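Clarkus Home Help > Laundry & Utility > Washers

Washer walks and bangs on spin, apartment with carpet over wood subfloor

Posted by Mehwish Yousafzai, August 5, 2024
1,587 views

I moved in July to a second-floor unit and brought my front loader with me. At the old place it sat on a concrete slab and I never had to think about it. Now it shakes badly on the final spin. It doesn't do it every time. A full load of shirts is okay, a load with two bath towels and a sheet is terrible. By the end of the cycle the machine has turned a few degrees and moved out from the wall.

What I have tried so far:

I put a level on top and adjusted the front feet until the bubble was centered, both ways. It stayed level for a couple of loads and then it was off again.

I lowered the spin speed. That helps but the towels come out soaked and then the dryer takes forever.

I bought a set of Panlow rubber pads for the feet. They made the noise a little better for the people downstairs but the machine still moves.

The movers say they carried it upright the whole way. I don't have the paperwork for it anymore, so I can't look up what the feet should be set to. The lease says no permanent changes to the floor. I can't bolt anything down and I can't pull up the carpet in there.

Is this a leveling problem, a floor problem, or is something broken inside the machine? I would like to have some idea before I pay for a service call. The one place that called me back wants $100 just to come out.

Tarun Bhardwaj
Member, 15 posts marked helpful

It could be any of the three but you can sort them out yourself in an hour or so.

Start with the shipping bolts. You said you moved it. If somebody put the transport bolts back in for the move and they are still in, the drum can't float on its springs and the whole cabinet will jump. Look at the back panel. There are usually three or four of them, with plastic caps or spacers. If you see bolt heads there, take them out and keep them in a bag for the next move. If nobody put them in for the move, that matters too. The drum may have been swinging free in the truck and that is hard on the shocks.

Next, check the shocks. Unplug the machine, open the door, and push down on the drum with your hand, then let go. It should come back up and stop. If it bobs up and down several times, the shocks are worn or one has come off its pin. Replacing shocks is not a hard job on most machines, but you do have to tip it or take a panel off, so get a helper.

Now the feet. Level is only half of it. All four feet have to carry weight. Put your hands on opposite corners of the top and try to rock it. Then do the other two corners. If it rocks at all, one foot is short. On carpet this is a pain. The pad under the carpet squashes down over time and it does not squash evenly. That is the most likely reason your machine was level for two loads and then wasn't.

And tighten the lock nuts. Each adjustable foot has a nut that goes up snug against the bottom of the cabinet. If you turned the feet and didn't run the nuts back up, the vibration will unscrew them. On mine it's a 14 mm wrench, yours may be different.

For the carpet, what worked for me was a piece of 3/4 inch plywood, cut a few inches bigger than the machine on every side. Lay it on top of the carpet, set the washer on it, and level from there. It spreads the load out and the feet have something hard to stand on. It isn't attached to anything, so your lease should be fine. I would take the rubber pads off when you do this, at least at first. Soft pads on top of soft carpet just gives you two squishy layers. Put them back later if you want them for noise.

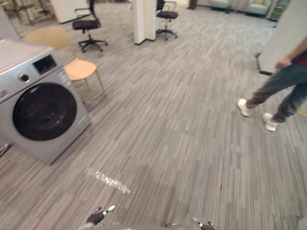 Front loader on carpet.

Let the board sit under the machine for a week and then check the level again. The carpet will settle some more. After that second adjustment I haven't had to touch mine.

If the floor itself is bouncy, a board only does so much. Stand next to the machine during a spin and feel whether the floor is moving under you. If it is, try to get the washer closer to a wall that holds up the joists, or turn it so the feet are over different joists. In a rental you may not have a choice about where it goes on account of the hoses.

papadakis

had the same thing. stopped washing towels by themselves and mixed them in with small stuff. problem solved. one big heavy thing in the drum is the worst, it all balls up on one side

Flulleo

I agree with checking the bolts first. I'll add a couple of things.

Don't run it with the drum half empty. People think a small load is easier on the machine, but a couple of wet towels can't spread themselves around the drum. Go for three quarters full.

Talk to the building office before you pay anybody. At my old building the manager supplied a board because they had complaints from the floor below. They might also know if the previous tenant had a washer in the same spot.

Check your hoses too. If the machine has been turning and moving forward, it has been pulling on the fill hoses and the drain hose. Make sure the connections are snug and nothing is kinked, and leave some slack behind it when you push it back.

Mehwish Yousafzai

Thanks. No bolts in the back, only the plastic caps. The drum bobs once and stops, so I think the shocks are okay. Two of the lock nuts were all the way down by the floor, I didn't know they were supposed to be tight. I'm getting a board cut this week and will try it with towels.

Was this page helpful? Yes No
Related: Drain hose too short after move
Related: Dryer vent options for second-floor units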